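Unit 6: Cooling Air in Enclosures
Course notes, Building and Equipment Services
Prepared by Raelene Nepia, revised by Régis Vidal

Reading before class: Bolger notes, section on fan curves. Bring a calculator.

6.1 Scope

This unit covers forced-air cooling of closed cabinets that contain a steady heat source. Liquid cooling and refrigerated cabinets are left to Unit 8. All pressures are gauge pressures in pascals. Air is treated as incompressible, with a density of 1.2 kg per cubic meter and a specific heat of 1,005 J per kg per kelvin.

6.2 The heat balance

At steady state the heat released inside the cabinet leaves by two routes: through the walls and with the moving air. For thin metal walls and a working fan, the wall share is usually small and is dropped in a first calculation. What remains is

Q = m x c x dT

where Q is the heat load in watts, m is the mass flow of air in kg per second, c is the specific heat, and dT is the rise in air temperature from inlet to outlet. The rise is a mean value. Air passing close to the source will be warmer than the outlet reading, and air that takes a short path along a wall will be cooler.

Worked case. A cabinet releases 490 W. The allowed rise is 10 K. Then m = 490 / (1,005 x 10) = 0.0488 kg per second. Dividing by density gives 0.0406 cubic meters per second, or 146 cubic meters per hour.

Halving the allowed rise doubles the required flow. Students often carry the outlet temperature into the formula in place of the rise. Check this first if an answer looks too small.

6.3 Resistance of the flow path

Pressure loss through grilles, filters and bends follows

dp = k x V^2

with V the volume flow. The constant k is found from one measured point. For losses in series, add the k values. For parallel openings, the pressure drop is the same across each and the flows are added.

A filter does not follow the square law closely. Fine filter media run nearer to a straight line at low flow. In the Salach exercise use the straight-line form for the filter and the square law for everything else.

6.4 Operating point

The fan delivers the flow at which its pressure curve meets the resistance curve. Free-air ratings are measured with no resistance and should never be used as the delivered flow. A dirty filter raises the resistance curve and moves the operating point to the left - less flow, more pressure. Two identical fans in parallel give twice the flow only at zero resistance. Against a steep resistance curve the gain may be slight.

6.5 Layout inside the enclosure

The heat balance says nothing about where the air goes. A cabinet can pass the right total flow and still overheat one part, if the air bypasses that part.
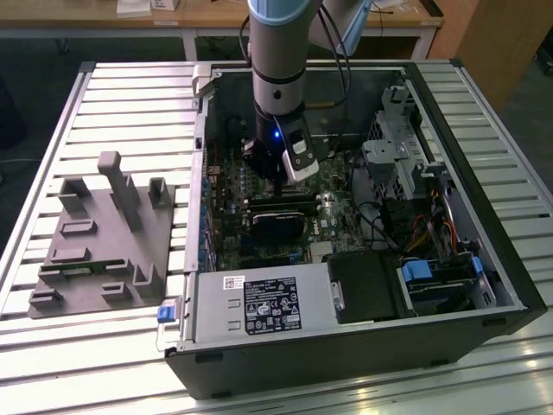

Bypass is controlled by the position of the openings and by whatever stands between them. A part mounted across the air path casts a wake, and the surface behind it sees slower, warmer air. Desktop computers are a familiar small case, and the open Dell tower shows how crowded the path can be: an expansion card sits in its slot near the center of the motherboard, with memory modules above it, and the board is thick with small capacitors, chips and connectors. Readings made with a side panel off do not carry over to the closed case, as the open side removes most of the resistance and changes the direction of flow. The same holds for the large cabinets in this unit.

Baffles are the usual remedy. A baffle adds to k, so the operating point must be found again after one is fitted.

6.6 Problems

1. Repeat the worked case for a load of 2,000 W with an allowed rise of 8 K. Give the flow in cubic meters per hour.

2. The load in problem 1 is measured again and found to be 2,020 W. The flow is unchanged. Find the new rise and state whether a larger fan is justified.

3. A grille passes 0.04 cubic meters per second at 6 Pa. Find k. Find the drop for two such grilles in series at the same flow, then for two in parallel at the same total flow.

4. Sketch the air path for a cabinet with a low front inlet and a high rear outlet. Mark one region likely to be bypassed and draw a baffle that would correct it.

Show units at every step. Hand in problems 1 to 3 to Kiri Bright; problem 4 will be discussed in class.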